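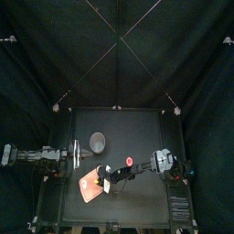
The comparison of two gripper types on the small bimanual station has occupied most of September, and the results are now sufficient to be set down in one place. The question was a narrow one: whether the long silver parallel fingers supplied with the left arm should be replaced by the shorter black gripper already fitted to the right arm, or whether the station is better served by keeping one of each. All trials were conducted inside the black curtains, with small household and toy objects placed on the dark tabletop. A pink cutting board, a white plastic cup and a small round red piece were among the items in use, and the board in particular proved more instructive than expected.

Readers who followed the earlier posts on this site will recall that the station was assembled from two arms obtained at different times. The left gripper is the Adport parallel model. The right is the Amesier, which was purchased later on the recommendation of Frans Brouwer, who had used one for a sorting project and considered it the better product for its price. I did not share that opinion at the outset, and I record this so that my preferences may be taken into account.

The method was as follows. Each gripper was operated by hand controller by two persons, Kobe Meijer and myself, in alternating sessions. An attempt was counted as successful when the object was lifted clear of the surface, carried to its destination and released without being dropped or knocked over. Each attempt had a time limit, and an attempt that exceeded the limit was counted as a failure even if the object was eventually placed. In total, 430 attempts were recorded. Of these, 174 concerned objects lying flat on the table, and the remainder concerned objects that were standing or leaning against something else.

The Adport gripper has one clear advantage, namely reach. Its fingers can enter a narrow space while the body of the arm remains well above it. Upright objects presented few difficulties, provided that the operator approached slowly. The same length becomes a weakness when force is required. The fingertips bend slightly under load, and a smooth object will turn between them before it falls. Mr. Meijer found that a lighter grip reduced this effect, although it also made the lift less certain. We were unable to agree on a single setting, and the sessions were therefore completed at the factory value.

The Amesier gripper is shorter and considerably stiffer. It closes with less visible movement in the fingers themselves, and an object held by it tends to stay in the position in which it was first taken. Its weakness is width. When both fingers are brought down beside a flat object, the operator must leave more room than seems natural, and new operators consistently leave too little.

The cutting board was the most difficult of the flat items for both grippers. A thin board resting on a flat surface offers almost nothing to grasp. After several unsuccessful sessions we adopted the practice of lowering one finger outside the edge and pushing the board a short distance before closing. This worked tolerably well with the Amesier and poorly with the Adport, whose tips tended to slide over the top of the board.

Small glossy objects were tested separately. Earlier experience had led me to expect that these would favor the longer fingers, as the operator can see more of the object during the approach. The wrist camera changed that expectation. With the view from the wrist available on a second screen, the width of the Amesier fingers mattered much less, and the object could be centered between them before closing.
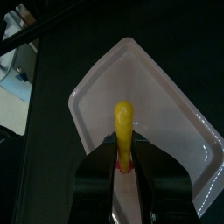

It is important to hold such an object low, near its narrow end, if it is to be set down upright. A grip taken higher up feels more secure to the operator but leaves the lower part free to swing when the arm stops. Mr. Meijer prefers to pause for a moment above the destination before opening the fingers. I have since adopted the same habit.

A few words on the cameras are in order. The fixed camera gives the better understanding of where the two arms are in relation to each other, and no session should be attempted without it. It is of limited help during the last part of an approach, when the gripper itself hides the object. The wrist camera has the opposite character. It shows the fingertips very well but gives a poor sense of height, and both operators lowered the arm too far on their first attempts with it. We now use the two views together and change attention from one to the other at a fixed point in the approach.

The controller was the Jacobs unit throughout. It performed adequately. The trigger has a small dead zone at the start of its travel which makes fine closing movements harder than they should be — a complaint I have made before. Mr. Brouwer has offered to lend his Hirnton controller, which he reports to be smoother in this respect, and a short comparison will be made once both units can be connected to the same arm.

On the basis of these trials, the right arm will keep the Amesier gripper. The left arm will also keep its present fingers for the time being, with soft covers of 2 mm thickness added at the tips to reduce turning. If the covers wear through quickly, a second Amesier will be ordered and the matter will be closed. The next sessions will begin with the flat objects, as these account for most of the remaining failures with either gripper.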